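We use cookies to remember your settings. By continuing to read you accept this.

Print this story | E-mail this story

The Long Prayer

Danuta Zieliński had preached at Kindholm for seven years before she lost her place in the middle of the Lord's Prayer.

She got as far as "daily bread" and stopped. Sixty-two people waited. Then Hüsnü Polat, who had come to the church from a mosque in Losten and still took his shoes off at the door, said the next line out loud, and the rest followed him.
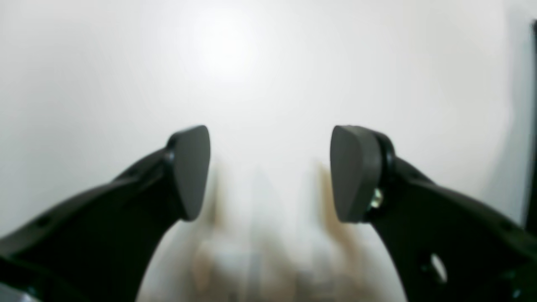

Two black gripper fingers, open.

At coffee she told Gervásio Marinho it was tiredness. He was the elder that year and had a letter in his jacket from the district office in Wendow, dated 21st May, asking whether the congregation meant to keep a paid pastor.

"What did you tell them?" she asked.

"I haven't answered."

"Do you believe it? What you say up there?" Hüsnü asked. He had been standing behind them with a plate.

Danuta thought about it. Her mother had believed everything, including the parts that hurt her. Her seminary friends had believed less each year and written longer letters about it.

"Most weeks I believe the part I'm reading," she said. "Today I got to the bread and I couldn't remember asking for any."
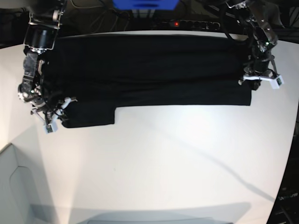

Gervásio took out the letter, unfolded it on the piano and wrote on the back. The district wanted a figure, so he put down 225 a week, the same as before. He signed it and gave her the pen.

"You sign too," he said.

She read it twice. Hüsnü went to stack the chairs. She could hear him saying the prayer again under his breath, slowly, checking that he had all of it.

Print this story | E-mail this story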